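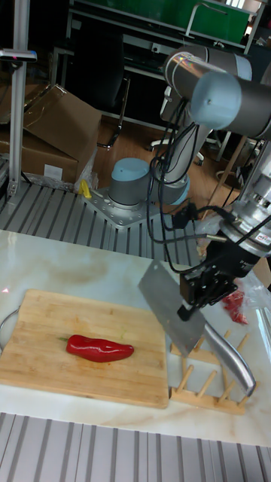 Kitchen Hand and Vegetable Preparation Assistant (Part-time, Ongoing)

Retby Community Kitchen
Position reference: 598
Reports to: Kitchen Coordinator
Hours: 18 per week, mornings

About the organisation

Retby Community Kitchen prepares fresh meals for older residents, people recovering from hospital stays and families referred through local support services. Meals are cooked on the premises, portioned, chilled and delivered to homes across the district. The kitchen also supplies lunches to the Okine Day Centre and to the Javier Street Neighbourhood House during school terms.

The kitchen cooks from whole ingredients wherever its budget allows. Vegetables arrive from the Berix wholesale market early in the morning and are washed, trimmed and cut by hand before the cooks begin service. The quality and timing of this work affects everything that follows during the day. The organisation is seeking a reliable person to join the preparation team ahead of the busy December period, with a view to continuing in the role on an ongoing basis.

There are 2 positions available. Applicants may indicate a preference for the early or late morning start, although successful applicants will be asked to cover both from time to time.

Purpose of the position

The Kitchen Hand and Vegetable Preparation Assistant is responsible for the daily preparation of fresh produce, for the care of knives, boards and racks, and for keeping the preparation area clean and in good order. The position suits a person who enjoys steady, practical work and who takes pride in a tidy bench.

Previous commercial kitchen experience is welcome but is not required. Training in knife handling and food safety will be provided during paid hours.

Main duties

Receiving and checking deliveries of vegetables and fruit, and setting aside any item that is bruised, split or otherwise unsuitable.

Washing, peeling, coring, slicing and dicing produce according to the daily preparation sheet. Capsicums, onions, carrots, pumpkin and leafy greens make up the greater part of the work.

Cutting to a consistent size. The preparation sheet states the cut required for each dish, and the cooks rely on it when calculating cooking times. Red capsicum for the pasta sauce is diced, while capsicum for the roasted vegetable tray is cut in broad strips with the white membrane removed.

Bagging and labelling cut vegetables for cold storage. Each label must carry the contents, the date of preparation and the initials of the person who prepared them.

Washing and drying knives, cleavers, peelers and graters by hand immediately after use. Blades are not to be left in the sink or placed in the dishwasher.

Washing, scraping and air-drying cutting boards. Bamboo and timber boards are stood upright on a drying rack and must be completely dry before they are returned to the shelf. Boards used for raw meat are kept apart at all times and are washed at a separate sink.

Oiling timber and bamboo boards on the monthly schedule, and reporting any board that is cracked or deeply scored.

Wiping down benches between tasks and sanitising them at the end of each shift.

Sorting food scraps for compost, flattening cartons and taking recycling to the loading area.

Assisting with portioning, lidding and packing of meals when the preparation work has been completed.

Completing the cleaning register and the cold room temperature log.

Other duties of a similar nature as directed by the Kitchen Coordinator.

Knife work

A large part of each shift is spent at the cutting board, and applicants should be comfortable with this. The kitchen uses chef's knives and paring knives for general work, and cleavers for pumpkin, cabbage and other large vegetables. New staff are introduced to each blade in turn and are not expected to use a cleaver until the Kitchen Coordinator is satisfied that they can do so safely.

Training covers grip, posture, the position of the guiding hand, safe carrying and passing of knives, and the correct way to stabilise a board with a damp cloth. Staff are shown how to work with round and uneven vegetables, including halving them first so that a flat side rests on the board. Cut-resistant gloves are supplied and must be worn during the training period. They remain available to any staff member who prefers to use them afterwards.

Speed is not assessed during training. Accuracy and safe habits are.

Selection criteria

Applicants are asked to address the following in their application.

Essential

A demonstrated ability to carry out repetitive manual tasks with care and attention.

An understanding of the importance of cleanliness and personal hygiene in a place where food is prepared for others.

The ability to read and follow written instructions in English, including preparation sheets, recipes and allergen notices.

The ability to stand for extended periods and to lift produce boxes safely, with assistance where needed.

Punctuality and a good record of attendance in previous paid or unpaid work.

A willingness to obtain a police check before commencement. The cost will be met by the organisation.

Desirable

Experience in a commercial, school, hospital or community kitchen.

A current food handling certificate.

Confidence with a range of kitchen knives.

Knowledge of vegetables used in a variety of cuisines. The kitchen's menu reflects the backgrounds of the people it serves, and suggestions from staff are considered at each menu review.

Conditions of employment

The position is part-time at 18 hours per week, worked across mornings. Rosters are issued in advance, and requests for changes should be made in writing where possible. Additional hours may be offered during periods of high demand but are not guaranteed.

Remuneration will be in accordance with the relevant award, with the classification to be determined by experience. Superannuation is paid in addition. Part-time staff accrue annual leave and personal leave on a pro rata basis.

A probationary period applies. The Kitchen Coordinator will meet with each new staff member midway through this period and again at its conclusion to discuss progress, training needs and any adjustments to the role.

Aprons, hair coverings and gloves are supplied. Staff are required to provide their own enclosed, non-slip footwear. A meal is provided on each shift, and dietary requirements can be accommodated. Lockers are available near the staff entrance, and limited bicycle parking is provided in the rear courtyard.

Workplace adjustments

Retby Community Kitchen welcomes applications from people of all ages and backgrounds, including First Nations people, people with disability, people returning to work after a period of caring, and people who have recently arrived in the country. Adjustable-height benches and supportive floor matting are available. Applicants who require adjustments during recruitment or in the workplace are encouraged to raise these at any stage, and any information provided will be treated in confidence.

How to apply

Applications should consist of a current résumé and a letter of no more than 2 pages addressing the selection criteria. Applicants without a résumé may instead provide a short written summary of their work, study or community activities. The names and contact details of referees should be included. Referees will not be contacted without the applicant's knowledge.

Please quote the position reference in all correspondence. Applications may be lodged through the employment page of this website or delivered by hand to the front office during opening hours. Late applications will be accepted only by prior arrangement.

Shortlisted applicants will be invited to a short interview followed by a practical session at the preparation bench. The practical session takes roughly an hour and is paid. Applicants will be asked to wash and cut a small selection of vegetables, clean the equipment used and leave the bench ready for the next person. All equipment will be supplied, and applicants should not bring their own knives.

Unsuccessful applicants will be notified in writing. With the applicant's consent, details may be kept on file for casual vacancies arising later in the year.

Further information

Enquiries about the duties of the position, the roster or the practical session should be directed to Amado Lagman, Kitchen Coordinator, through the front office. The best time to call is after 2 pm, when the day's deliveries have left the kitchen. Visits to the premises before applying can be arranged on request. Visitors are asked to wear enclosed shoes and to sign in at reception on arrival.

The full position description and the kitchen's food safety policy are available from the front office in print, large print and electronic form.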